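Two-arm planner keeps picking the wrong tissue packet, is it perception or planning?
Asked in: Manipulation software > Planning
Tags: dual-arm, grasp selection, Rerex

irnholm_bench
We're running Rerex as the task planner on a two-arm cell, with a camera on each wrist. The job is tissue packets and a blue plastic bin. The vendor docs say the planner "handles clutter natively". I have my doubts.

With the packets in two rows of four it behaves well enough. Once they're scattered and one is already standing in the bin, both arms start bidding for the same target, or the planner picks a packet that sits under a gripper. I've logged 755 attempts and the failures bunch up in the scattered layouts. Both layouts are below, scattered first.
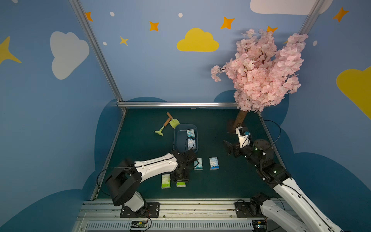
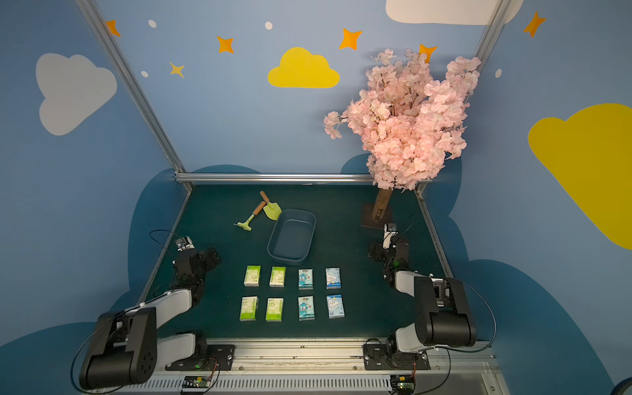

What I've tried so far
- Raised the confidence threshold. Fewer bad picks, but it also goes quiet and does nothing for ages.
- Swapped the segmentation model for the Kallio one. The masks look nicer and the picks are the same.
- Turned off the left arm. Works, but then why did we buy two?

Is this perception or planning? I'd like to know before I label another 2,000 images on somebody's hunch.

2 replies

avach_user
Try the newer Kallio weights, they fixed a lot for me. Also check your lighting. Pale green on a green mat is always going to be hard.

gantry_sceptic
I wouldn't label anything yet. You changed the segmentation and the picks stayed the same, so that's a fair hint the masks aren't your problem. Lighting won't make two arms bid for one packet either.

Take a logged scattered case, type in the packet poses by hand and replay it through the planner with perception switched off. If it still double-books, it's planning. My money is on the target lock. In the version I used, the lock was released as soon as an arm replanned, so the other arm could grab it — look for a setting that holds it until the grasp is finished or dropped.

For the packet under the gripper, check whether the arm's own links get masked out of the wrist view before the poses are merged. Ours weren't, and we had stale poses hanging about for 8 frames.

As for "handles clutter natively", ask them which layouts they tested. I asked and got a brochure.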